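Home Threads Topics Archive About

Waston Local Records, April

Filed under: Biography notes, Newspapers

1/ Working notes on the Cirkby Courier's founding editor. The surname is Bañuelos in the masthead and Banuelos in the tax rolls. Same person, same street.

2/ Birthplace is unsettled. The school register gives Waston. The marriage record gives Cirkby. I'm using the register, which is older.

3/ Apprenticed to a job printer at 14 or 15, depending on which census you trust. Moved to the Courier as a compositor and was editing it within 4 years.

4/ Circulation at takeover was 587, per the ledger. Later claims of 2,000 have no source I can find.

5/ The paper missed 2 issues after a press failure. Both gaps are in the microfilm index, reel 200.

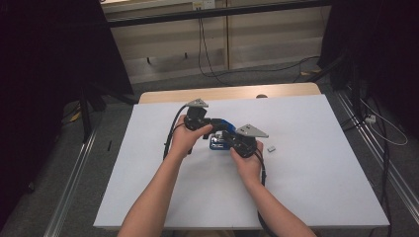
6/ Still open: date of death. The obituary and the burial permit disagree by a week. Requested the probate file from the county.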